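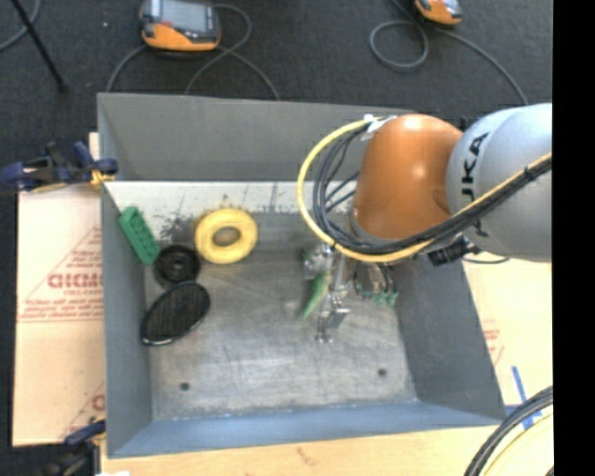

*Un brazo KUKA trabaja sobre una cubeta metálica con cuatro piezas sueltas.*

# Plollmont publica sus normas para vaciar cajas con robots, y la primera trata de los cables

Quien esperara que el primer documento de buenas prácticas de Plollmont hablara de inteligencia artificial tendrá que aguardar hasta la página 31. Las treinta anteriores se ocupan de cables, sujeciones, bordes, cinta adhesiva y del lugar donde conviene dejar el mando de programación cuando uno se va a comer.

La guía, presentada el sábado por la mañana ante un público que había madrugado más por el café que por la normativa, reúne 40 reglas para las celdas en las que un brazo robótico recoge piezas sueltas de una caja. La han redactado Plollmont, que gestiona el parque de ensayos de Riston, y la ingeniería Lapiņa. Las dos entidades llevaban tiempo discutiendo por correo electrónico y han decidido seguir haciéndolo en formato PDF.

El texto no es obligatorio. Sus autores lo repiten en la portada, en el prólogo y en una nota al pie del prólogo. Pero a partir de junio toda empresa que quiera alquilar una celda en Riston tendrá que firmar que lo ha leído, y ahí la palabra «voluntario» empieza a estirarse un poco.

## Lo que pide

El capítulo más largo es el de los cables. La norma 1 exige que todo cable montado por fuera del brazo tenga holgura para el giro completo de la muñeca y que ningún bucle pueda engancharse en la pared de la caja en ninguna posición alcanzable. «Alcanzable» ocupa media página de definiciones. La norma 2 regula las bridas: cuántas, a qué distancia y quién responde de las que se cortan «un momento» para cambiar una manguera y no se vuelven a poner.

Después viene la caja. Debe quedar fijada a la mesa o al bastidor, y la guía acepta mordazas siempre que se revisen al empezar cada turno. Se desaconseja, con una frialdad que delata experiencia, confiar en el peso de la propia caja. También se pide anotar el estado del fondo: los arañazos y los brillos del metal desnudo confunden a las cámaras, y un fondo que ha ido cambiando durante meses convierte en poco comparables los resultados de enero y los de mayo.

La cinta adhesiva merece apartado propio. Se admite para marcar posiciones y se prohíbe para sujetar cualquier cosa que se mueva. En el borrador que circuló entre las empresas la prohibición era total. Duró una semana.

Con las piezas de prueba la guía se pone casi tierna. Recomienda mezclar formas macizas, anillos y objetos redondeados, de colores claros y oscuros, y admite sin rubor los juguetes de construcción, que son baratos, resisten las caídas y se reponen en cualquier tienda de barrio. Lo que no admite es cambiar el surtido a mitad de un ensayo y publicar luego un único porcentaje de aciertos. Si se retira una pieza por difícil, hay que decirlo. Varias empresas preguntaron en el turno de palabra qué se entiende por «difícil».

## 1.071 incidencias

El documento se apoya en los partes de avería de Riston, que Plollmont ha tenido la paciencia de clasificar: 1.071 incidencias registradas en sus celdas. De ellas, 165 fueron enganchones o roturas de cable. Las colisiones entre pinza y caja van por detrás, y más abajo todavía aparecen los fallos del programa que decide por dónde agarrar, al que se dedican casi todas las ponencias del sector y casi todas las diapositivas con fondo azul.

Solo 2 incidencias figuran bajo el epígrafe «causa desconocida». En la sala se comentó que parecían pocas.

Lapiņa defendió que los datos obligan a empezar por lo aburrido. Según la ingeniería, una celda con el cableado mal guiado se detiene por motivos que nada tienen que ver con lo que se pretende medir, y cada parada acaba contando como un fallo de agarre o, según quién rellene la hoja, no contando en absoluto. De ahí la norma 17, la más discutida: toda intervención manual durante un ensayo se apunta, con su hora y su motivo, aunque consista en empujar una pieza con el dedo.

## El mando, a la vista

La norma 22 establece que los mandos portátiles se dejen fuera del alcance del brazo, en un soporte y con el cable recogido. El suelo no se considera soporte. Se concede una prórroga de seis meses para adaptarse, lo que para colgar un gancho parece holgado, aunque en Riston ha habido ganchos que tardaron más.

También se pide que cada mando lleve escrito a qué robot pertenece cuando haya más de uno en la misma celda. La medida se aprobó sin debate y con alguna mirada al techo.

## Las reacciones

Covness, que fabrica pinzas y alquila celdas en el parque, ha recibido la guía con lo que su comunicado llama «satisfacción constructiva». Pide que se revise el artículo sobre dedos intercambiables, que obliga a repetir la calibración tras cada cambio, por considerarlo «desproporcionado en entornos ágiles». Plollmont ha respondido que la calibración dura cuatro minutos y que el comunicado de Covness se tarda más en leer.

Otras firmas han echado en falta un capítulo sobre seguridad de las personas. La guía remite en ese punto a la normativa vigente y aclara que cumplir las 40 reglas no exime de nada. Sí añade una lista breve para antes de arrancar:

- caja fijada y mordazas comprobadas
- cables libres en todo el recorrido
- herramientas, cartones y restos de embalaje fuera del área de trabajo
- mando localizado y parada de emergencia probada
- hoja de intervenciones abierta, con bolígrafo

Lo del bolígrafo entró en la última votación. La versión digital de la hoja existe, pero pide una contraseña que caduca cada mes, y los redactores prefirieron no dejar la trazabilidad del sector en manos de eso.

## Y ahora

El plazo de comentarios sigue abierto hasta final de mes y Plollmont promete una segunda edición antes de que acabe el año. Incluirá cajas profundas, piezas transparentes y, si hay acuerdo, una definición de «agarre correcto», asunto en el que Lapiņa y Covness mantienen posturas distintas: una cuenta el acierto cuando la pieza sale de la caja y la otra cuando llega a su destino.

La guía se descarga gratis desde la web del parque. El anexo de bridas va en un archivo aparte.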